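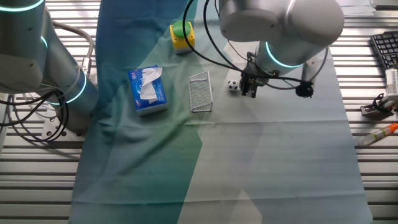 Lab Gallery: Teaching Two Arms by Pointing Out the Mistakes

Posted 18 April 2023 by Nermin Coşkun

Category: Research Notes > Manipulation

Friends of the lab have been asking for pictures ever since our first write-up, which was long on graphs and short on anything you'd want to show your family, so I've finally sat down with a cup of tea and put a few up. The project is called Favix, and it lives with us here at Irinwood. Ciarán Keane and I have been working on it since January, with a good deal of patience from everyone who shares the hallway with us!

The idea is easy enough to tell. Most people in our line of work show a robot a task many times over, all done nicely, and hope it picks up the habit. We wanted to know how far you could get with fewer nice examples and more corrections. A person watches the arm, stops it when it starts to drift, guides it back, and lets it carry on. Those little rescues go into the training set along with everything else, and we give them extra weight. Ciarán likes to compare it to teaching someone to park a car (he has taught both his sisters, so I take his word for it).

The starting set was 300 full demonstrations, to which we added 52 corrections. We then compared it with a policy trained on 400 plain demonstrations and no corrections at all. On reaching for a small object and stopping in a good place to grasp it, the corrected policy did better on all 4 of our layouts, and by a bigger margin when the cloth was wrinkled. I had expected a tie, and I owe Ciarán lunch.

The soccer ball

We both have a soft spot for the soccer ball. It's small, it's round, and an approach that would be fine for a box can send it rolling off across the cloth. A great many of our corrections come from the last little stretch before the fingers close, when the gripper is low and a slight sideways error matters most. In this layout the ball has a tiny clear goal next to it, with the tissue box and the green push button farther along, and the gripper has come down just to the left of the ball.
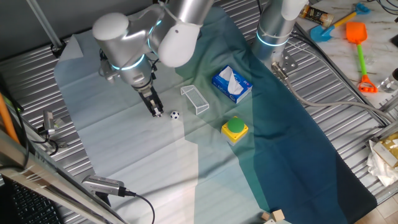
Still on our list

Soft things are next. A tissue pulled from its box never takes the same shape twice, and our corrections there are all over the place, mine especially. We also want to find out whether two people correcting the same policy help each other or just confuse it. Our colleagues on the Vellura project have offered to lend us a second pair of hands for that, and I mean to hold them to it. I'll add more pictures when we get that far.

Tags: learning from corrections, robot arms, grasping

Shares: 52 | Comments: 4

Contact the lab | © 2023 Irinwood | Back to top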